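The Flikness Grippers: Questions I Keep Getting

Posted Wed 3 January by the Brenen Street bench
106 comments | 49 shares

Since the last build post, my inbox has filled up with the same nine questions in different hats. Answers are below, in no order I'd defend.

What is Flikness?
A pair of hand-held grippers I've been building in the shared workshop at Josamholm. You hold one in each hand, do a chore with them, and the recording goes toward teaching an arm to do the same chore. The arm is still a pile of parts under my bench. One thing at a time.

Why build the hands before the robot?
Because the hands fit in my budget. Also, if I can't hang up a set of keys with these, no motor is going to save me.

What chores?
Small, dull ones. At the moment it's the hallway table routine: key stand, tray, little zip pouch, everybody home by bedtime. I picked things I already owned, which kept the props cost at zero and made my hallway a lot worse.

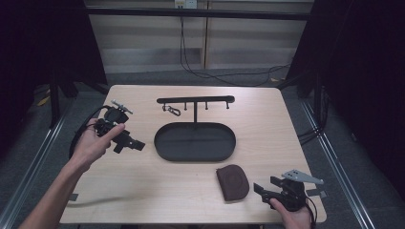 Can I do it with one hand?
You can, and I did for the first month. Then I tried to work a zipper with one gripper and chased the pouch across the table like a bar of soap. The second gripper was on order that night.

Why are they wired?
I had a battery version. It was heavier, it died in the middle of everything, and it taught me to hate a particular shade of blinking red. Cables get in the way, but they get in the way predictably. Run them down behind your wrists and keep your elbows out.

What are the pads made of?
Version 333, if you believe my file names. The old ones were hard plastic and had the grip of a wet fish. The current pads are softer and hold leather nicely, but the edges fray. I trim the fuzz with nail scissors and pretend that's maintenance.

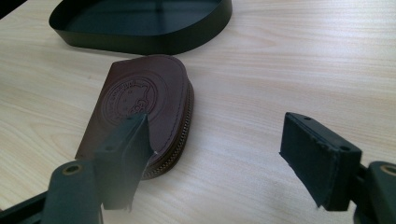

Pads either side, pouch on the left. The cat is embossed and has no opinion.

Why the brass rings in the printed parts?
I stripped the plastic holes on the first set by being impatient with a screwdriver. Brass puts up with me better. Put it in from the start – retrofitting is a miserable evening.

How wide should the jaws open?
Wider than you think. Most of my early fumbles came from arriving with the fingers half shut and shoving the thing I meant to pick up. Come in open, stop, then close.

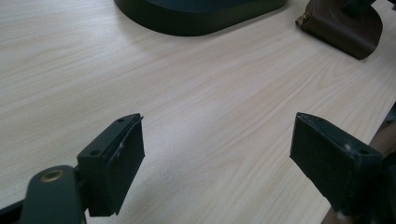

Give yourself some bare table to practice on, too. I used to crowd everything up front where I could reach it, and spent whole evenings knocking over the second object on the way to the first.

Where are the files?
On the Iyengar page, in the folder called "final", next to the folder called "final real". Use the second one. Part 2655 is mirrored for the left hand, so check before you print it twice like I did.

Will you sell me a set?
No. I can barely supply myself.

Does it work on socks?
Ask me after January.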